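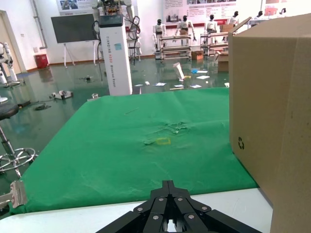
Wrist camera cell: finger links working loose, and where to put the tape

knava_cell
24/01/2024

Posting the setup first, questions after.

Single arm over a white table, green cloth on top, multi-fingered gripper with exposed link screws, camera on the wrist looking down past the fingers. The pick zone is a small rectangle of yellow tape on the cloth. Controller is a Granden, cell software is Ruven. The arm runs 300 cycles in a shift, then gets wiped down and parked.

Two problems.

1. The screws on the finger links back out. I retorque at the start of each shift and by the end one or two of the proximal ones will turn with light pressure on the driver. Medium threadlocker has been tried on one finger. It held, but the link felt stiff on the first cycles afterward and I am not sure I kept it out of the pivot.

2. Pick position drifts in Y. Repeatability of the arm itself checks out against a dial indicator. The offset only appears in picks referenced to the tape.

Guadalupe Nava

ogilvie_k

Problem 2 is the cloth. It is bunched up right behind your tape rectangle. If the fabric has gathered there, the rectangle has been pulled with it, and the software is still using the old coordinates. Reference the table and leave the tape as a guide for whoever places the part.

menzies

Agree on the cloth. On the screws, what is the duty like? Full close against a hard stop, or force limited?

knava_cell

Force limited on close. Open goes to the mechanical end of travel, and I had not thought of that as a hard stop until you asked.

menzies

It is one. Every open command ends with the links hitting metal at whatever speed you have set. Pull the open target back 5 percent from end of travel and drop the speed over the last part of the stroke. I would do that before touching any more threadlocker.

AnielaK

I would do both. Soft landing on the open stroke reduces the shock load but small screws in thin links will still creep from vibration. Procedure we use on the Ulstead cell:

Power off, arm parked, air and servo both locked out.
Remove one screw at a time. Do not strip a whole finger or you will lose the link alignment.
Degrease the screw and the threaded hole. Let them dry completely.
One small drop of low-strength compound on the last threads only, applied with a pin. Never from the bottle.
Torque to the gripper manual, wipe the excess, cycle the joint by hand.
Leave it overnight before running.

The stiffness you felt was compound in the pivot. Take that finger apart and clean it. It will not wear in.

Aniela Kozłowski

kthib

Disagree with low strength. We ran it for one September and I was back in there with a driver every week. Medium, applied properly, has been fine since. The compound was never the problem in the original post, the amount was.

AnielaK

Medium is fine until you need to replace a link and the head rounds off. These are small heads. I have drilled out enough of them.

kthib

Touch the head with a soldering iron and it releases. I have not drilled one yet.

ogilvie_k

Check for plastic bushings before anyone puts an iron on a finger link. On some grippers the heat goes straight into them.

Whichever compound you use, put a paint mark across the head and onto the link. Then your start of shift check is a look, and you stop retorquing screws that were never loose. Constant retorquing breaks the bond you are waiting on.

knava_cell

That last point may explain some of it. I was going around every screw, every shift, including the treated finger.

Changes made today: open target pulled back 5 percent, treated finger stripped and cleaned, paint marks on everything. I am going with low strength on two fingers and medium on the others so there is something to compare.

On the cloth, do people clamp it or glue it? I would like to keep it, as the vision is tuned for green and the bare table gives glare.

menzies

Clamp. Adhesive turns every cloth change into a scraping job. Pull it tight over the table edges and clamp underneath, well outside the reach of the arm. Then redo the pick frame from three points on the table surface.

kthib

We replaced the cloth with a thin matte green mat. No wrinkles, wipes clean. The depth readings did change slightly and the frame had to be redone anyway.

AnielaK

A mat is better for position and worse for the fingers. Cloth gives a little when the tips touch down. If you go to a mat, raise the approach height first and step it down.

knava_cell

Update. Cloth stretched and clamped, frame redone from the table. Y offset is gone on the test picks. The tape is still there as a placing guide only, and I logged that in the Ruven cell notes so the next shift does not teach from it.

Screws: 764 cycles since the change. No marks have moved on the medium fingers. One mark has moved slightly on a low-strength finger, proximal link, outboard side.

kthib

Noted.

AnielaK

One screw. Was that hole degreased or only wiped?

knava_cell

Wiped. I ran out of cleaner. I will redo it tonight and post again after 21 more shifts.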